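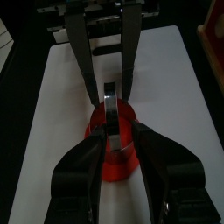

Re: Orkura open day, anybody going?

Date: 06/01/2024
List: Stineneo hobby automation list

Hi all,

Back from Orkura and my feet hurt, so forgive the rambling. To answer the message I've quoted at the bottom: yes, go to the next one if you can! I drove 30 miles thinking I'd stay an hour and ended up being there until they started stacking chairs.

The part I liked best was the two-arm table. They had a pair of grippers working across from each other on a plain white tabletop, with a red plastic cup between them and a narrow strip of metal standing up in it. One gripper comes in low and takes hold of the cup, and the other reaches over from the far side with these long skinny fingers. I shot mine off the wrist camera screen (it's at the top of this message), and I love how close the tips of the two get. Four fingers around one little cup!

The woman running the table let us ask anything. I asked why two arms, and she said a light cup likes to slide around when you fish something out of it, so one arm holds and the other does the fiddly bit. Same as you'd do with your own hands, I guess. I also asked about the fingers, because the near pair is so much chunkier than the far pair, and she said they swap them all the time depending on the job. My kid got to drive one arm for 7 minutes and has talked about nothing else.

Other stuff: the Zemerex people had a belt sorter going in the side hall, very loud, good giveaways. The Piątek talk on cheap motor drivers was packed and I only heard the second half from the doorway. If anyone caught the start, please post your notes. Parking was a pain, lot 19 is the one you want.

They're planning another open day in March. I'd happily share a ride, I've got room for a few folks and a cooler.

> Hi everyone, has anybody been to one of the Orkura
> open days? I'm thinking of taking the kids but I don't
> want to drag them there if it's all slides and
> brochures. Do they let you get close to the arms, or is
> it behind glass? Also, the page says 20 bucks a family,
> does that cover the talks too?

Oh, and yes, the talks were included. No glass at our table, just a strip of tape on the floor. Bring snacks, the line at the cafe was silly.

We use cookies to remember your archive settings. Accept | Manage cookies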